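2/13/25

Conference room again. The bench is still covered in clamped lids for the Bodin sample and the glue wants leaving alone overnight, so everything that isn't a lid has moved in here.

Started with the blocks. The second batch of Bodin colors got its light sanding yesterday, 400 grit, by hand, on the edges only, and I wanted to see how they feel against the first batch after a night's rest. The yellow is lovely. The blue is fine. The red still has a slight drag to it when you rub it with a thumb, like a countertop someone has wiped with the wrong cloth. Green I keep changing my mind about. Quentin Leblanc says the green is identical to the blue and I'm imagining it, and he may be right, but he said the same thing about the smell of the July varnish and we all remember how that went.

Finish is Jivlow on both batches. First batch got 2 coats, second batch got 2 coats with the long wait between them that the July page recommends in capital letters. I can't say the long wait has done anything for the red. I'd like to try one more set with the pigment stirred for an amount of time that a reasonable person would consider excessive. The can says stir well. Stirring well has been interpreted differently by each of us, going by the inside of the can.

Then the sorter. The complaint from the last round was that the triangle goes into the square hole if you're determined, and children are. So are adults, for that matter; Quentin got the half-round through the square in the time it took me to find a pencil. The fix on paper is to take the square down. Current clearance all round is 5 mm and it's far too generous, a hangover from when the blocks were going to have a thicker coat. I've marked up 2 mm for the next lid. At 2 the square block should still drop with its own weight as long as nobody lays the Jivlow on like frosting.

Drop feel matters more than I expected it to when we began. With the old lid the block goes in with no resistance at all and lands with a clack, and there's no moment where you feel you've solved anything. With the tight test piece (the offcut, not the full lid) you get a little hesitation, then it goes. I did this far more times than the notes required. Quentin came in, watched for a bit, took a block off me and did it himself, and then we had both been in there most of an hour and the page said "drop feel: ok".

Sound: the clack is the empty bottom panel. A felt circle would kill it, but felt in a box for small children will be picked off and eaten inside a day. Cork maybe. Or a thicker bottom, which puts the weight up, and we're meant to stay under 300 g for the box alone or Grallico will want a different mailer and we'll have that whole email thread again. Leave it. Some people like a clack.

Housekeeping, while it's on my mind. The table in there is long and white and, for some reason, that persuades everyone it is also storage. I include myself. A bottle goes down, then a cup goes down to keep the bottle company, then a box, and by mid-afternoon you're doing precision work on toddler furniture with your elbow in somebody's hydration. The tissues came in for wiping dust off the blocks and have since been promoted to general use. One is lying crumpled out in front of the box and has been given a wide berth by all. 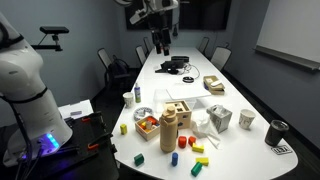

STATE OF THE TABLE

Taking the left half as the worst, which it is. The crate of blocks and the sorter I'll defend, they're the work. Having the tall tan bottle parked right in front of the sorter I will not defend. It has a loop on the cap. The loop is for carrying it somewhere else.

The crate is too small for what's in it. I've thought so for a while and seeing it heaped with colors all jumbled together doesn't help. It was picked because it looked nice with the sorter, which is a fair reason for a catalog and a poor one for getting blocks back in at the end of the day. Either we lose some blocks or we gain some crate. If the crate ships with the set, then the test is whether a tired parent can clear the floor into it with one sweep of the arm, and at present that parent would have several left over and would put them in a drawer with the batteries.

Also for the shipping version: finger holes in the crate ends. Everybody picks it up by the top edge and I don't trust the top edge.

The round white organizer with the little compartments. I'm keeping it in the trial for now. My thought was one compartment per edge treatment, so you could run a finger from one sample chip to the next and have a proper opinion. In use, round is a bad shape for this, because as soon as it gets turned nobody knows which compartment is which. Needs a pencil mark on the rim. Needs, more to the point, a person who will look for the pencil mark. If I do it again I'll use a straight strip of wood with pockets drilled in it and A at one end.

Paper cup near the edge of the table. I'm only going to write this once: away from the finish samples, please. Jivlow is fine with water after it has cured. It is not fine with water on the day, and it has never been fine with coffee, and there is a ring on the July sample board which we have been calling a reference mark.

Box on the right-hand side: cardboard, tan, I'd like to know what the plan for it is. If it's a candidate for the Grallico outer, it should go on the shelf with the others with a label on it. If it's just a box then flatten it. Things have already begun to be put on top of it. The same goes for the clear container in the middle, with the sheet across the top. A sheet of paper on top of a container is how this place says "lid".

The backpack has a chair to itself and looks the most comfortable of anyone.

WHAT I DID ABOUT IT

Less than I'd planned. Moved the samples for the afternoon comparison to the near part of the table where the light is better, which took me past three separate things I meant to throw out and did not. Wrote a heading on the whiteboard. Had a better idea about the heading and rubbed it out. Went to get the good pencil.

Comparison in the afternoon was me, Quentin, and the two from the Poltico side who had come about the box art and made the mistake of sitting down. None of them had been told which batch was which. Asked each to hold a red from either batch and say which felt better. Results as follows, for what they're worth: Quentin preferred the first batch, one Poltico preferred the second, the other Poltico said they were both very nice and could she have the yellow one. I've written that down as an abstention.

Then edges. Three treatments: the small round-over we have now, a bigger one, and the hand-softened one, where you go at it with paper until it looks like it has been in a family for years. Everyone liked the hand-softened. Everyone always likes the hand-softened. It takes longer than the rest of the block put together and I've made the mistake of showing it to people. Note to self, if you can't afford to make a thing, leave it in the drawer when there are visitors.

Bigger round-over came second and it does one odd thing. With the corners that soft, the square block starts to find its way into holes at an angle and then sits there, wedged, looking smug. With the 2 mm lid it may wedge worse. So the edge and the lid can't be signed off separately, and I should have seen that before I'd written them on separate pages. Joining them up from here: anyone changing one, change the other, and initial both.

Box art took a few minutes once we got to it. They want the blocks spilling out of the crate on the front panel. I pointed out that this is also what happens in life.

FOR NEXT TIME

Cut the new lid at 2 mm, one only, out of the offcut board. Do not use the good board. The good board is the one with the note on it saying good board.

Red: one more small set, stirred until boredom and then a bit more. Same wait between coats so we're only changing the one thing. I'd rather like it to be the stirring, because the other possibility is the pigment itself and then I have to ring Jivlow and be told to stir it well.

Crate: mock one up in card, wider, same height. Finger holes at the ends. Try the arm-sweep test on the carpet and not on the table, where everything slides and it's cheating.

Weigh the sorter with the thicker bottom anyway. If it's under 300 with the cork as well, then I'll raise it. If it's over, then I never mentioned it.

Samples back in their tray with the chips the right way up. Bottles go home with their people. Tissue to be dealt with by whoever it belongs to, and I've looked hard at everyone and learned nothing.

Quentin has just added underneath, in pen: "green and blue still the same." They are not. Will check again in morning light before I say so out loud.

Pencil was behind my ear.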